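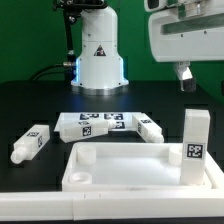

Stecksatz „Selto“ für Robotik-AGs und Wettbewerbsteams

Hallo und schön, dass ihr auf der Seite gelandet seid! Ich bin die Person, die bei Skollach den Stecksatz betreut, also Teile druckt, Kartons packt und abends die Mails beantwortet. Selto ist aus unserer eigenen Schul-AG heraus entstanden, und das merkt man ihm hoffentlich an: Der Satz soll einen ganz normalen AG-Nachmittag überleben, an dem drei Leute gleichzeitig am Programm schrauben und jemand den Greifer mit zu viel Schwung auf den Block fahren lässt.

Die Aufgabe ist schnell erklärt. Ein Block mit Zapfen am Ende liegt irgendwo auf dem Tisch, der Roboter soll ihn finden, greifen, drehen und mit dem Zapfen nach unten in eine Aufnahme in der Wanne stecken. Klingt nach einer Doppelstunde. Bei uns hat es ein halbes Schuljahr gedauert, und ich fand es großartig!

Was im Karton liegt

4 Blöcke aus weißem Kunststoff, mit zylindrischem Zapfen und aufgebrachten Markern
1 offene Wanne mit erhöhtem Rand und zylindrischen Aufnahmen
1 flache Markertafel
1 Bogen Ersatzmarker zum Aufkleben
1 Wertungsbogen für Wettbewerbsläufe (zum Kopieren gedacht, bitte nicht das Original bekritzeln)

Roboterarm, Greifer, Kamera und Tischplatte gehören nicht dazu. Das schreibe ich so deutlich, weil ich die Frage fast jede Woche bekomme.

Preis: 239 Euro inklusive Mehrwertsteuer. Einzelne Blöcke könnt ihr für 55 Euro im Doppelpack nachbestellen, das sind dann zwei Stück mit Markern.

Die Blöcke

Wir haben lange mit runden Teilen herumprobiert und sind dann doch beim rechteckigen Körper gelandet. Ein Parallelgreifer bekommt ihn gut zu fassen, er rollt nicht weg, und die Jüngeren verstehen sofort, was mit „Lage im Raum“ gemeint ist, wenn sie ihn in die Hand nehmen und kippen. Am einen Ende sitzt der Zapfen mit einem kurzen Hals dazwischen. Der Hals ist übrigens auch die Stelle, an der man nicht greifen sollte (wir haben es ausprobiert, mehrfach).

Die Marker sitzen auf mehreren Seiten, damit die Kamera auch dann noch etwas zu lesen hat, wenn der Block schräg liegt oder auf die Seite gekippt ist. Nur wenn ein Block einen anderen verdeckt, wird es knifflig. Genau diese Fälle sind aber die interessanten! Unser Team hat sich dafür eine kleine Suchfahrt gebaut: Wird ein Marker nicht gefunden, schaut der Roboter aus einer zweiten Position noch mal hin.

Die Markertafel

Die Tafel ist flach, weiß und mit quadratischen Markern bedruckt. Bei uns dient sie als gemeinsamer Bezug für Kamera und Arm. Ihr legt sie auf den Tisch, messt einmal ein und rechnet ab da alles relativ zur Tafel. Ob die Blöcke auf ihr liegen oder daneben, ist dem Programm egal, solange noch genug Marker frei bleiben. Wir lassen beim Üben absichtlich beides zu. Wer es den Anfängern leichter machen will, räumt die Tafel erst mal leer und legt die Blöcke mit Abstand hin.

Ein Tipp aus der AG: Klebt die Tafel mit zwei Streifen Malerkrepp fest. Wir hatten einen kompletten Nachmittag Fehlersuche im Code, und am Ende war jemand mit dem Ärmel drangekommen.

Die Wanne

Groß, offen, heller Boden, oben leicht gerundete Kanten. Die Aufnahmen stehen weit genug auseinander, dass man mit dem Greifer dazwischen noch rangieren kann, zu den Ecken hin wird es aber eng. Fahrt beim Einstecken deshalb immer von oben an und erst kurz vor der Aufnahme langsam. Der hohe Rand ist Absicht, er fängt Blöcke auf, die danebengehen, und er zwingt das Team, sich über die Anfahrt Gedanken zu machen. Ein Arm, der quer über den Tisch abkürzt, bleibt sonst hängen.

Putzen geht mit einem feuchten Tuch. Auf weißem Kunststoff sieht man halt jeden Fingerabdruck, daran habe ich mich gewöhnt.

Licht und Untergrund

Ein dunkler, matter Tisch ist Gold wert. Auf hellem Holz hat unsere Erkennung die Blockkanten ständig verloren, auf Schwarz lief es vom ersten Tag an besser. Dazu gleichmäßiges Licht ohne harte Spots. Zu hell darf es aber auch nicht sein, sonst überstrahlen die weißen Flächen und die Marker werden matschig. Dreht lieber die Belichtung etwas herunter. Als Hintergrund geht alles Einfarbige, wir mögen Grün.

Wettbewerb: die Renudeck-Runde

Jedes Jahr im Juli treffen sich die Teams, die mit dem Satz arbeiten, zur Renudeck-Runde. Gespielt wird auf unserem Standardaufbau, die Startlage der Blöcke wird ausgelost. Maximal gibt es 2.000 Punkte für einen fehlerfreien Lauf, dazu einen Zeitbonus. Der Rekord steht bei 2.109 Punkten und gehört zu meinem Leidwesen der AG vom Adamczyk-Kolleg und nicht uns. Der Wertungsbogen im Karton ist derselbe, den wir dort benutzen, ihr könnt also unter echten Bedingungen üben.

Was ihr mich oft fragt

Passt der Satz zu unserem Greifer? Wenn er parallel schließt und weit genug aufgeht, ziemlich sicher ja. Schickt mir vor der Bestellung die Öffnungsweite, dann schaue ich nach.

Können wir die Marker selbst drucken? Klar. Nehmt mattes Papier, glänzende Folie spiegelt fürchterlich. Und lasst den weißen Rand dran!

Ist das was für die Unterstufe? Mit Begleitung schon. Die Jüngsten fangen bei uns ohne Kamera an: fester Startplatz, feste Anfahrt, einmal greifen, einmal stecken. Das klappt recht flott, und danach wollen sie ganz von allein wissen, wie der Roboter sehen lernt.

Lieferung und Bestellung

Ich drucke in kleinen Serien, rechnet also mit drei Wochen Lieferzeit. Schulen bestellen auf Rechnung, Vereine auch. Schreibt einfach über das Kontaktformular, nennt die Stückzahl und die Lieferadresse, und gebt dazu, falls vorhanden, die Bestellnummer eurer Verwaltung an.

Stand der Seite: 22. Februar 2025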